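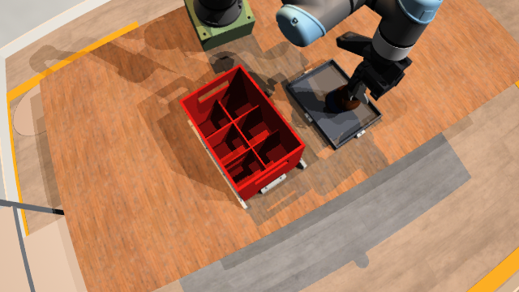

Asunto: Re: [celdas] Puesta a punto de la celda de la caja de seis huecos

Hola a todos:

¡Por fin puedo contestar con algo útil! Esta semana he rehecho casi entera la celda simulada (la de la caja roja y la bandeja gris) y estoy contentísimo con cómo va quedando. Copio lo que preguntaba Tyson y voy por partes.

El martes, Tyson Kennedy escribió:
> Tengo montada en Zuvow la misma celda que vosotros, con el modelo que
> subisteis en febrero. El brazo baja bien a la bandeja, pero al cerrar
> la pinza la pieza sale disparada una de cada pocas veces. ¿Es la
> fricción, el paso de simulación o la masa de la pieza? Y otra: ¿medís
> la caja desde la base del robot o desde la mesa?

Lo de la pieza que salta lo sufrimos en Gonusdale una buena temporada. En nuestro caso eran dos cosas a la vez. La primera, el paso de simulación: lo teníamos en 2 ms y los contactos entre dedos y pieza se resolvían fatal. Bájalo a la mitad antes de tocar nada más. La segunda, la rigidez del contacto, que Echeverría había dejado en 3670 para otra pinza y nadie revisó al cambiar los dedos. Ahora usamos 2000 y la pieza se queda quieta entre los dedos – una maravilla. La masa yo no la tocaría todavía.

Sobre las medidas: siempre desde la base del robot. La caja y la bandeja van giradas respecto a la mesa, casi con el mismo ángulo, y si tomas la mesa como referencia acabas sumando rotaciones a mano (yo lo hice, y perdí una tarde entera). Mi orden es este:

1. Fijar la base al pedestal y comprobar que la brida no queda hundida en la cara superior.
2. Colocar la bandeja y guardar su posición.
3. Colocar la caja y sacar de ella los centros de los seis compartimentos, dos columnas por tres filas.
4. Probar la bajada a la bandeja con la pinza abierta, despacio.
5. Cerrar sobre la pieza, con el brazo parado, y mirar los contactos antes de levantar.

En el paso 3, ojo con los separadores. Son finos y la malla de colisión simplificada los convertía en un bloque macizo, así que la pieza se quedaba «flotando» encima. Hay que dar a cada separador su propia colisión. Lo mismo con los huecos de las asas, aunque ahí el robot no entra nunca y se puede dejar para otro día.

Con todo esto hice anoche hasta 31 ciclos seguidos sin perder una pieza. ¡Antes no pasaba de cuatro! Me falta revisar la altura de paso entre la bandeja y la caja, que las paredes son altas y voy con poco margen.

Tyson, si me mandas tu fichero de contactos lo comparo con el mío. Y si alguien ha probado los dedos largos de Karetti en una caja con separadores, que cuente, por favor, que tengo muchas ganas de montarlos.

Un abrazo,
Thomas Villa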